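Chapter 4
Choosing and Living With a Gripper Kit

I have a soft spot for kits. The first one I ever bought came in a box the size of a microwave, had a manual with half its pages upside down, and kept me busy for most of May. So when I sat down to plan this chapter I knew I didn't want to talk about grippers in general. You've had three chapters of general. I wanted to take one product that a small shop or a school lab could order tomorrow, and go through it the way I would if you were standing at the bench with me.

The one I picked is the Tarkwood two-finger kit from Ondent. It sells for $942 with the wrist camera and $836 without, and that gap is the first thing my students ask about. Is the camera worth it? I say yes, and I'll spend a good part of the chapter on why, but hold on to your doubts for now (you'll need them for the exercises).

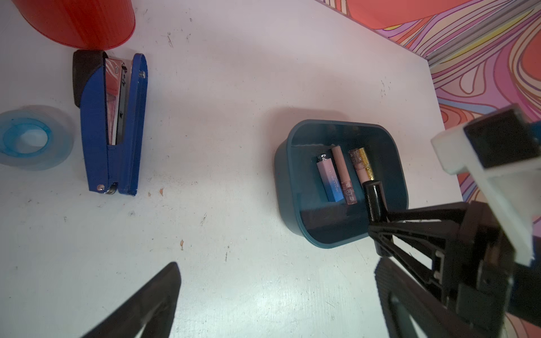

Small parts are where I think a kit like this earns its price or doesn't. Big boxes are easy! Any pair of jaws will close on a big box. Put a few slim things upright in a bin, though, and the job changes completely, since the fingertip has to get down past the wall and still fit between its neighbors. With lipstick and lip gloss standing together at the back of the teal bin, a finger coming in from the front corner reaches the two on the right first, and you have to decide whether those are the ones you want. That choice is called approach planning, and we'll get to it in Section 4.2.

The sales page makes a lot of the 500 practice picks that come with the software. They're fine. I ran every one of them, and I'd say the early ones are too gentle and the last batch is really good, especially the ones with shiny packaging. Hailu, the cheaper kit I compare it with in Section 4.3, gives you no practice set at all, and you feel that in your first week.

My complaints are mostly about the paperwork. The wiring sheet calls the same connector by two names, and the Plamthorpe mounting plate, sold separately, needs longer screws than the ones in the bag. Buy those before you start.

Before you read on, find a bin and a handful of things from your desk drawer. Stand up whatever will stand, lay the rest flat, and try picking each one out with two fingers of one hand. Write down which ones you had to nudge first. We'll use your list in Section 4.1.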